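4.2 Conversion of existing properties

Franchise agreements for midscale hotels are usually modelled as new-build projects, yet much of the recent pipeline in the Flulstead sample consists of conversions. We compared 24 agreements, 9 of them signed with owners holding more than one property. The dependent variable was the time from signature to opening under the new name, in months.

Owners with several properties opened sooner. The effect held after controlling for room count and for the age of the building, but weakened where the previous licence had more than a year left to run.
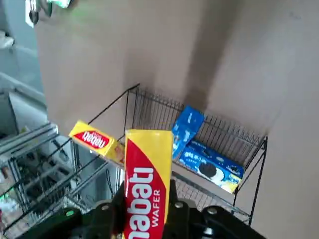 Herrero objected at the review stage that time to opening rewards owners who defer the larger works until after the sign has changed, and that a second measure was needed. We therefore added the date on which the last item of the improvement plan was closed.

On that measure the gap narrows. Cistus properties finished the plan late in most cases, with bathrooms and lift works the usual causes of delay. Figueroa properties, which are smaller, finished closer to the agreed date.

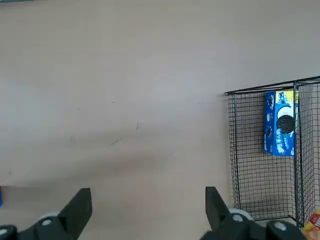 4.3 Fee structure and early termination

Royalty rates were coded from the signed agreements. Where a rate rose in steps, the rate payable in year 2 was used. Early termination clauses were coded as present only if they could be used by the owner without a penalty; clauses open to the franchisor alone were left out.

Owners accepted a higher royalty in return for a free exit. 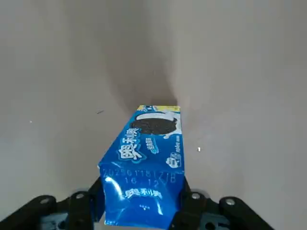 The relation is strongest among single-property owners, for whom a fixed term carries more risk, and is absent from the Lilmont agreements, where all owners signed on the same terms. Dropping Lilmont from the sample does not change the sign of any coefficient.

Royalty rates in year 2 were also compared by type of exit clause, as an index with the mean of all agreements set at 100.
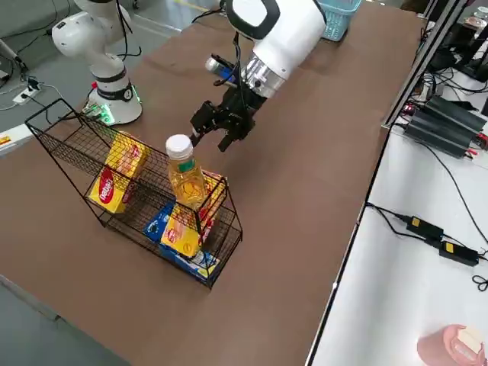

4.4 Limits of the sample

All agreements come from one region, and withdrawn projects are not recorded. Tunstall's earlier coding of exit clauses was used as a check, and differences were settled by reference to the signed text.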